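木のしぼり棒とレモンの講習会、5月に再び開催へ　まな板ひとつで学ぶ果汁の楽しみ方

台所道具の使い方を伝える教室「グルティス」は2024年1月11日、昨年好評だったレモンの講習会を5月にもう一度開くと発表した。会場は前回と同じランカム通りの教室で、定員は2部制で合わせて70人。前回は受付開始からまもなく満席になっただけに、待っていた人にはうれしい知らせだ!

講習会のテーマは、木の道具でレモンをしぼること。電動のジューサーも金属の受け皿も使わず、先の細くなった木の棒を果肉に差し込み、手首を返しながら果汁を出していく。講師のクラップ・ペッチラートさんは「最初のひとひねりで、ふわっと香りが立つんです。あの瞬間のために毎回やっているようなものですね」と声を弾ませる。

作業台の支度も講習のうちに入っている。白い台に茶色の大きなシートを広げ、中ほどに木のまな板を置くところから始まる。シートのしわは少しくらい残っていてもかまわない。まな板ががたつかないか、両手で軽く押して確かめるのがペッチラートさんの流儀で、ここで急ぐとあとで必ず手元が落ち着かなくなるという。

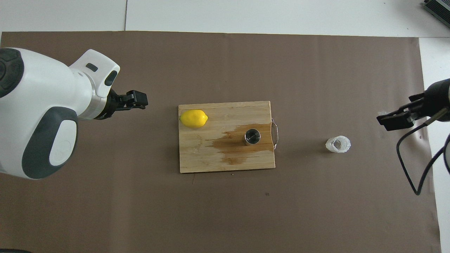
しぼる前に知っておきたいこと

レモンは冷蔵庫から出してすぐに切らず、室温に戻してから板の上で転がす。手のひらで体重を少しかけ、皮がわずかにやわらかくなったところで半分に切る。棒は切り口の真ん中にまっすぐ立てて、力まかせに押し込まないこと。種が気になる人は、茶こしを受けの器にのせておくとよい。

前回の参加者で、焼き菓子の店「コステル」を営むジョエル・アタラさんは、店の仕込みにもこのやり方を取り入れた。「レモンケーキに使う果汁は、いまは全部手でしぼっています。時間はかかるけれど、皮の近くの苦みを入れずに済むし、なにより楽しいんですよ!」。5月の会には今度は従業員2人を連れて来るつもりだそうだ。

丸ごとの黄色いレモンがまな板にのると、木の明るい色とよく合って、それだけで台所が華やいで見える。円すい形の小さな木の道具は手のひらに収まるくらいが使いやすく、教室では先の太さが違うものを9種類そろえて、参加者が好みの一本を選べるようにする。細いものはライムに、太いものはグレープフルーツにも向く。 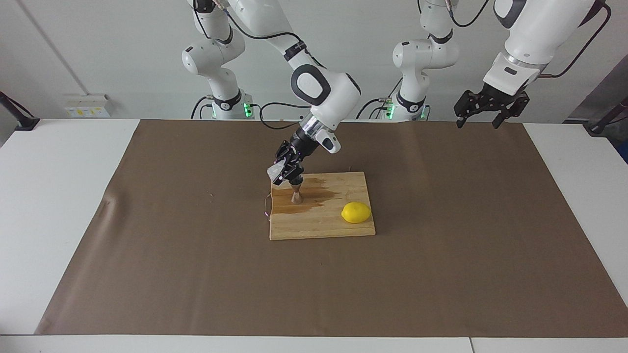 文＝ホデリーヴ・デ・フラーフ（地域面）

使ったあとの手入れにも時間をたっぷり取る。まな板に染みができても慌てることはなく、水で流して布でふき、立てかけて風を通す。塩をひとつまみふって、しぼり終えたレモンの皮でこするのもペッチラートさんのおすすめだ。棒のほうは溝や先端に果肉が残りやすいので、小さなブラシで早めに落としておきたい。洗い桶に浸けたままにすると割れの原因になる。

当日は、木工作家のミクローシュ・バーラーニさんが棒を削る実演も行う。ブナとオリーブの木を使い、一本を仕上げるのにかかるのはおよそ200回の刃の往復。削りたての道具を手に取って、握り心地を比べることもできる。ミクローシュさんの工房「スカルトゥラ」の品は、会場の入り口わきで見られる。

受講料には材料費が含まれ、しぼった果汁はその場でレモネードにして味わうほか、ふた付きの瓶を持ってくれば持ち帰りもできる。エプロンは各自で用意する。小学生は保護者と一緒なら参加でき、切る作業は大人が受け持つ。

申し込みは教室の窓口で受け付ける。担当のヘンク・ヘンドリクスさんによると、午前の部と午後の部で内容は同じだが、午後の部では終了後に塩レモンの仕込みを見学できるとのこと。塩レモンの瓶詰めは別料金で、数に限りがある。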